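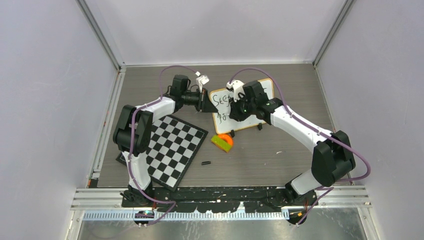
Skuvon Stage Notes

Stage-by-stage records from amateur cycling races, typed up from paper results sheets and rider diaries. Maintained by Sizwe Radebe and Mandla Moodley.

Last updated 2/26/24

What's in it

The set covers 82 road stages from four seasons of the Remitz and Nindard club races. Each stage has a results file and, where a rider kept one, a diary file. The Henríquez hill climb is included as a separate folder and is not counted in the 82.

Files

stages.csv – one row per stage: race, season, distance in miles, total climbing in feet, start time
results.csv – one row per rider per stage: bib number, finish time, gap to the winner, status
diaries/ – plain text, one file per stage
henriquez/ – same layout, climb only

Status is one of FIN, DNF, DNS or OTL (outside the time limit). If the sheet was blank, the field is blank. We did not guess.

How times were entered

Finish times come from the sheets as written. Nindard used hand timing in the first two seasons, so riders who came in together often share a time. Remitz gave everyone in a bunch the time of its first rider, and we kept that. Don't compare small gaps between the two races.

Gaps were worked out by script from the finish times. In 6 stages they don't match the gaps printed on the sheet. Those rows have a 1 in the check column.

Known problems

Bib numbers were reused between seasons. Join on rider_id, never on bib.

Climbing totals for Nindard are too high for the early stages. They were read off a paper map and somebody was generous – treat them as a rough ranking of the stages and leave it there.

The December time trial has no distance. The turn was moved on the morning of the race and the new spot wasn't written down.

Diaries

We have 20 of them. Spelling is left alone. Riders' names have been replaced with rider_id, and remarks about anyone's health were taken out. Some are a few lines about the wind, others go on for pages about tires.

Use

Free for any non-commercial use with credit to Skuvon Stage Notes. Please don't try to match rider_id to real people.

Corrections

Send the race, season, stage and bib along with a scan of the sheet if you have one. Mandla handles Remitz and Henríquez, Sizwe handles Nindard. Fixes go in with the next update.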